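Giving up sugar: two weeks in, does the tiredness pass?
Forum > Food and Wellbeing > Giving Things Up

toprak_tea wrote:
Hello all, long-time reader, hardly ever post. I'm on day 12 of no added sugar and I could do with some company! I started because my afternoons had become a disaster. I'd have a biscuit at eleven, another with lunch, then something chewy from the machine at work, and by four I was good for nothing. I read a lot of old threads on here and thought right, that's me, I'm doing it.

The first few days were fine, I was quite smug if I'm truthful. Then the tiredness landed on me like a wardrobe. I'm in bed by nine, I wake up groggy, and I had a headache for most of last week. My skin looks nice though! And I've stopped thinking about biscuits every minute, it's more like every hour now.

What I want to know is whether other people had this and when it lifted. I'm eating porridge, soup, eggs, loads of veg, plain yoghurt, nuts. Fruit is staying in because I'd cry without it.

plumduff wrote:
Welcome to the club! Yes, I had it, and mine went on a bit longer than yours has. I was a three-sugars-in-tea person so I had further to fall. Are you eating enough? I cut out so much that I was living on lettuce and willpower, and once I put potatoes back in I felt like a human being again (jacket potato with beans, I could write a poem about it). Check your beans though, some of the tins are full of sugar. I get the Koklow no-added-sugar ones when I can find them.

gritty_granola wrote:
I'm going to be the grump. I don't think there's any need to cut it all out in one go and I don't think feeling dreadful is a sign that it's "working". I did the whole thing last March, lasted until a christening and then ate half a cake standing up in someone's kitchen. Now I have pudding at the weekend and none in the week and I've kept that up ever since. All or nothing is a recipe for nothing, for me anyway.

toprak_tea wrote:
@plumduff potatoes! I hadn't had one since I started and I couldn't even tell you why, they're not sugar. Had one for my tea tonight with tuna and I feel more cheerful already, though that may just be the butter.

@gritty_granola I do see what you mean, but I know myself, if there's a pudding day I'll spend the rest of the week planning it. Off for another early night with my phone and my flask of peppermint. 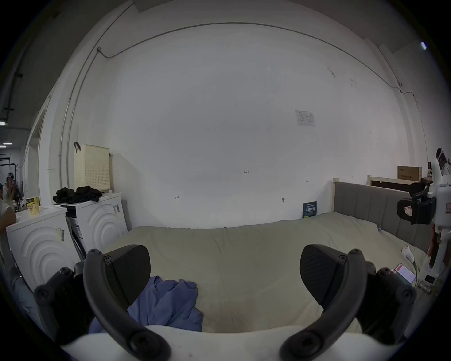
Bedtime, day 12. Blue cloth, white cloth, phone still on.

plumduff wrote:
Phone off, you! I'm as bad though, I read recipe threads until my eyes hurt. Then I wonder why I'm hungry.

marrowfat5 wrote:
Can I ask about coffee? You've not said whether you've cut that down as well. When I did my no-sugar month I couldn't stand coffee without sugar in it so I just stopped drinking it, and I blamed the headache on the sugar for days before it dawned on me. Went back to one cup in the morning with plenty of milk and it cleared off.

toprak_tea wrote:
Oh for goodness' sake. Yes. I was on sweet milky coffees from the Drideo machine at work, several a day, and I've had nothing but herbal tea since I started. I feel a right wally. I'll try one tomorrow and report back.

gritty_granola wrote:
Told you it wasn't the sugar :)

plumduff wrote:
You didn't, you told her to have pudding at weekends! Different thing. I still reckon some of it's the sugar. I drink decaf and have done for years and I was still flattened.

gritty_granola wrote:
Fair enough. I stand by the pudding.

killero_kate wrote:
Hope nobody minds me joining in. I've had no added sugar for 2 years and the thing I'd say is watch out for the replacements. I went mad for those Killero date bars when I started, I was having one with every cup of tea and telling myself it was fruit. My sweet tooth didn't budge at all until I stopped buying them. Once they were gone a carrot started tasting sweet, I swear. My sister thinks I've joined a cult.

Also, if you're still shattered in a few weeks, go and see your GP, please don't just push on through it. I was low on iron and had been for ages, and I'd put it down to my diet change. It needed a blood test to find it.

marrowfat5 wrote:
Seconding the GP. And I disagree about the date bars, sorry! One in my bag has saved me from many a doughnut. They're not a health food but I'm not a saint either.

toprak_tea wrote:
Reporting back. One coffee, lots of milk, no sugar, at half past nine. It tasted like a wet fence for the first few sips and then it was sort of all right? No headache all day. I also stayed up past ten and watched a film, so there's life in me yet. I've made a note about the iron, thank you, I do get it checked now and then but it's been a while.

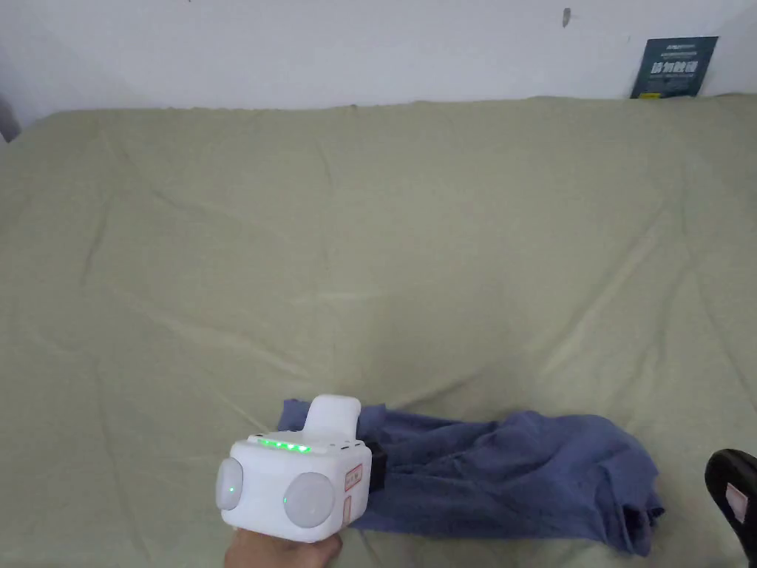 lentil_lou wrote:
Does fruit juice count as added sugar if it's just squeezed oranges with nothing put in?

killero_kate wrote:
I count it and leave it out, as the sugar in juice is treated as free sugar even when nothing's been added. Whole oranges are fine by me, so I eat those.

lentil_lou wrote:
Bother. I have a big glass every morning. What about smoothies, or am I going to hate the reply?

killero_kate wrote:
You'll hate it, same goes for smoothies. I have a small one as a treat and don't lose sleep over it.

gritty_granola wrote:
See, a treat! We're not so far apart after all, you and me.

plumduff wrote:
While we're here, has anyone got a decent flapjack that isn't just honey by another name? I tried one with mashed banana and it came out like a bath mat.

marrowfat5 wrote:
Mashed banana, peanut butter and a grated apple, and squash it down hard in the tin before it goes in. Leave it overnight before you cut it. Mine's a bit chewy but it holds together in a lunchbox.

toprak_tea wrote:
Making that tomorrow. Got the bananas, need to get peanut butter on the way home.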